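## 3. 조사 대상과 기록 방법

### 3.1 조사 지역과 가구

조사는 트루로(Trurow) 시의 두 주거 구역인 그라소(Grasso)와 프란다렉(Prandareck)에서 진행하였다. 그라소는 오래된 임대 주택이 많고 부엌이 복도 쪽으로 좁게 나 있는 구역이며, 프란다렉은 비교적 최근에 지어진 공동주택 단지로 거실과 부엌 사이에 벽이 없다. 참여 가구는 두 구역을 합하여 27가구이다. 부엌에 놓인 손도구 가운데 조리나 상차림에 쓰이는 것을 모두 목록에 올렸고, 그 결과 1103점이 등록되었다. 등록의 단위는 도구 한 점이며, 걸이와 통, 서랍 칸막이 같은 수납 용구는 도구와 별도의 표로 관리하였다. 노출 수납의 형태와 손잡이 표기는 그림 1과 같은 대상에 대해 각각 기록하였다.

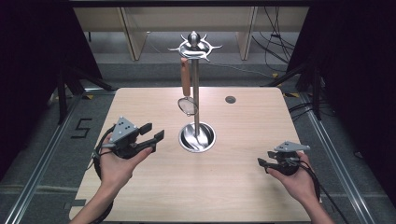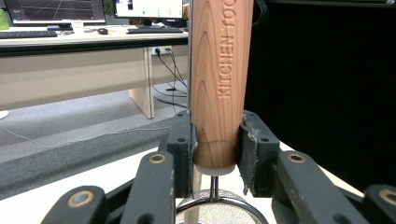
**그림 1.** 노출 수납과 손잡이 표기. (위) 탁상형 스테인리스 걸이에 걸린 나무 손잡이 체. (아래) 체의 나무 손잡이에 새겨진 글자. "KITCHEN TOO"까지 읽힌다.

### 3.2 수납 위치의 분류

수납 위치는 노출, 반노출, 은폐의 세 범주로 나누었다. 노출은 문이나 서랍을 열지 않고 도구 전체를 볼 수 있는 경우로, 벽걸이, 탁상형 걸이, 자석 띠가 여기에 속한다. 반노출은 도구의 일부만 보이는 경우이다. 조리대 위의 통에 꽂아 둔 국자나 주걱이 대표적인데, 손잡이나 머리 중 한쪽이 가려진다. 은폐는 서랍, 찬장, 뚜껑 있는 상자에 넣은 경우이다.

분류 과정에서 판단이 갈린 사례는 주로 반노출에서 나왔다. 유리문이 달린 찬장은 처음에 반노출로 두었다가, 문을 열어야 도구를 꺼낼 수 있다는 점을 고려하여 은폐로 옮겼다. 식기 건조대에 놓인 도구는 건조대가 사실상 상시 보관처로 쓰이는 가구에 한하여 노출로 분류하였다. 이 판정은 면담에서 거주자가 답한 내용을 따랐으며, 조사자의 관찰만으로는 정하지 않았다.

탁상형 걸이는 따로 표시하였다. 벽걸이는 못이나 접착판으로 고정되어 위치가 거의 바뀌지 않지만, 탁상형 걸이는 식탁과 조리대 사이를 오간다. 같은 가구를 다시 방문했을 때 걸이가 다른 자리에 있는 경우가 있었으므로, 걸이에 걸린 도구는 걸이를 기준으로 위치를 적고 걸이 자체의 위치는 방문마다 새로 기입하였다. 고리의 수와 걸린 도구의 수는 비교하지 않았다. 빈 고리가 남는 이유를 밝히려면 별도의 관찰이 필요하며, 본 연구의 범위를 벗어난다.

### 3.3 재질과 표기의 기록

도구의 재질은 손잡이와 작용부로 나누어 기입하였다. 작용부란 음식이나 재료에 직접 닿는 부분을 말하며, 체의 경우 망과 테두리가 이에 해당한다. 손잡이 재질은 나무, 금속, 합성수지, 기타로 구분하였다. 나무의 수종은 기록하지 않았다. 예비 조사에서 조사자 사이의 일치도가 낮았고, 표면에 착색이나 기름칠을 한 손잡이가 섞여 있어 육안으로 구별하기 어려웠기 때문이다.

표기는 각인, 인쇄, 부착의 세 방식으로 나누었다. 각인은 재료를 파내거나 눌러 글자를 만든 것이고, 인쇄는 표면에 도료를 올린 것이며, 부착은 종이나 비닐 라벨을 붙인 것이다. 읽히는 글자는 대소문자와 띄어쓰기를 그대로 옮겼고, 일부만 읽히는 경우에는 읽히는 데까지만 적었다. 빠진 글자를 문맥으로 추정하여 채우지 않는다는 원칙은 모든 항목에 동일하게 적용하였다. 추정을 허용하면 같은 문구가 실제보다 자주 나타나는 것으로 집계될 수 있다.

표기의 내용은 다시 제조사나 상표의 이름, 용도나 종류를 가리키는 일반어, 관리 방법, 거주자가 직접 더한 표시로 구분하였다. 일반어 표기는 구입 경로를 추적하는 데에는 도움이 되지 않으나, 거주자가 도구를 부르는 이름과 비교할 수 있다는 점에서 자료로서 가치가 있다. 면담에서 거주자들은 표기된 말을 그대로 쓰는 일이 드물었고, 대개 도구를 쓰는 음식이나 도구를 준 사람의 이름을 붙여 불렀다. "멸치 건지는 것", "이모네 주걱" 같은 호칭이 그 예이다. 이러한 호칭은 표기와 별도의 열에 원문대로 남겼다.

### 3.4 면담 절차

면담은 가구마다 한 번씩, 40분을 넘지 않게 진행하였다. 질문은 도구를 마지막으로 쓴 때, 지금의 자리에 두게 된 경위, 다른 자리에 둔 적이 있는지의 순서로 하였다. 모든 도구에 대해 같은 질문을 하기는 어려웠으므로 전체 목록에서 400점을 뽑아 면담 대상으로 삼았다. 추출은 가구별로 층을 나누어 무작위로 하되, 노출 범주의 도구가 하나도 뽑히지 않은 가구에서는 노출 도구 한 점을 교체하여 넣었다. 노출 도구가 아예 없는 가구는 이 절차에서 제외하였다.

사용 시점에 대한 응답은 기억에 의존한다. 가티(Agata Gatti)의 미발표 조사 노트는 거주자가 눈에 보이는 도구의 사용 빈도를 실제보다 높게 답하는 경향을 지적한 바 있다. 본 조사에서도 같은 문제가 있을 것으로 보고, 일부 가구에 푸르카리(Furkari) 기록장을 나누어 주어 도구를 쓸 때마다 표시하게 하였다. 푸르카리 기록장은 한 면이 하루에 대응하는 접이식 용지로, 식사 준비 전과 후에 각각 기입하는 칸이 있다. 기입이 빠진 날은 사용하지 않은 날로 처리하지 않고 결측으로 두었다.

기록장을 받은 가구 중에는 기입을 시작한 뒤 도구의 자리를 바꾼 곳도 있었다. 기록이라는 행위가 수납에 영향을 준 것인지, 조사와 무관하게 자리를 옮긴 것인지는 응답만으로 구별되지 않았다. 이에 따라 이동이 있었던 도구는 이동 전의 위치로 분석하고, 이동 후의 기록은 부록의 표에 따로 실었다.

### 3.5 자료의 한계

등록 자료는 2026년 4월 30일에 마감하였다. 5월에 들어온 정정 요청은 오기 수정에 한하여 반영하였으며, 새로 구입한 도구는 추가하지 않았다. 계절에 따라 꺼내 쓰는 도구, 이를테면 김장이나 명절 음식에 쓰는 큰 체와 채반은 이 시점에 다른 공간에 보관되어 있었을 가능성이 있다. 거주자가 먼저 언급한 경우에는 베란다나 창고까지 확인하였으나 모든 가구에서 그렇게 하지는 못했다.

그라소와 프란다렉의 차이를 해석할 때에도 주의가 필요하다. 프란다렉의 부엌은 서랍이 많고 조리대가 길어 은폐 수납이 쉬우며, 그라소의 부엌은 벽면에 못을 박지 못하게 하는 임대 조건이 붙은 경우가 있다. 따라서 탁상형 걸이를 쓰는 가구를 모두 노출을 선호하는 가구로 볼 수는 없다. 벽을 쓸 수 없어 걸이를 들인 가구와, 서랍이 넉넉한데도 걸이를 쓰는 가구는 4절의 분석에서 나누어 다룬다. 두 집단을 나누는 기준은 임대 조건에 관한 응답과 부엌 평면의 서랍 폭이며, 둘 중 하나라도 확인되지 않은 가구는 비교에서 제외하였다.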